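Why a Jar Lid Gets Stuck

By Wilma Hoekstra

A jar with a tight lid can be hard work to open, even for a grown-up. The reason has to do with air, heat and a force called friction.

Air pushes on everything. The push is called air pressure. You do not feel it, as the air inside your body pushes back just as hard. Air pressure acts on the top of a lid, and on the underside too if there is air in the jar. When both pushes are equal, the lid comes off easily.

Jam is put into jars while it is very hot. Hot air takes up more room than cold air, so part of the air leaves the jar before the lid goes on. Steam fills the gap. As the jar cools, the steam turns back into drops of water, and water needs far less space. The pressure inside falls. Now the air outside pushes down harder than the air inside pushes up. This difference is called a partial vacuum.
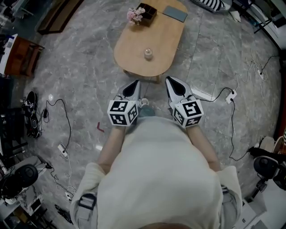
The second part of the problem is friction. Friction is the force that slows two surfaces when they slide over each other. A screw lid has ridges on the inside, called threads, which slide along matching ridges on the glass. The harder the two are pressed together, the more friction there is. Dried sugar makes it worse – it sets like glue.

Metal grows slightly when it is warmed. Glass grows too, but usually less. If a metal lid is held under a warm tap, it loosens by a very small amount. 30 seconds is normally enough. Ask an adult to run the water, and dry the jar well before turning the lid. A rubber glove also helps, as it grips better than bare skin.

The pop you hear is air rushing in. Many jam jar lids have a raised circle in the middle, which is pulled down while the vacuum holds and springs up when it is lost.

Words to know
Friction: a force that slows things sliding against each other.
Thread: the spiral ridge on a screw or lid.
Partial vacuum: a space with less air in it than the space outside.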